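Winlow Table Notes — README

Word list for dishes, glazes and table linen. Plain text, one term per line. Started as my own crib sheet for sorting secondhand china, got out of hand.

Last update: May 3, 2022

White plates, purple cloth:

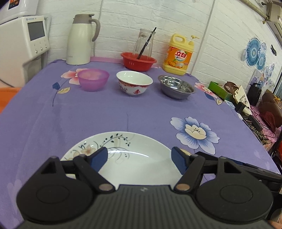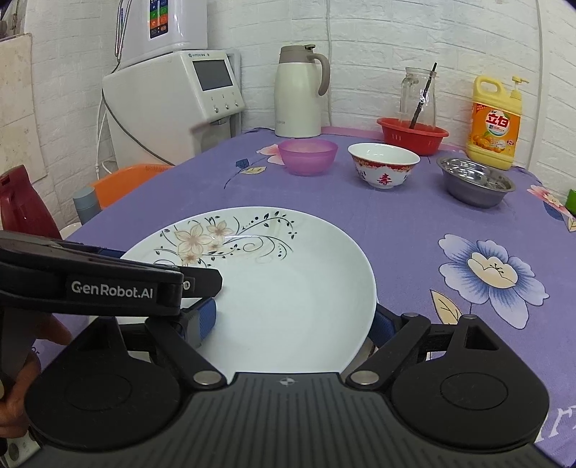

Files
terms.txt — the main list
linen.txt — cloths, runners, napkins
old.txt — dropped terms, kept for lookups

Format
term, tab, short meaning, tab, source code. Source codes are P (Pliven catalog), O (Ogundipe price lists) or blank for my own. Blank ones need checking, espesially the glaze words.

Known problems
"Well" and "center" both used for the flat part. Pick one. Probably well.
Rim vs. lip — same mess.
Lines 8 and 9 in linen.txt are duplicates, leave them for now, the sort script breaks otherwise.
3 entries have no meaning at all. Will fill in.

To do
Spelling pass. Split bowls out of terms.txt. Version 2 in August if I get teh time.

Use
Free to copy. Keep the source codes in please.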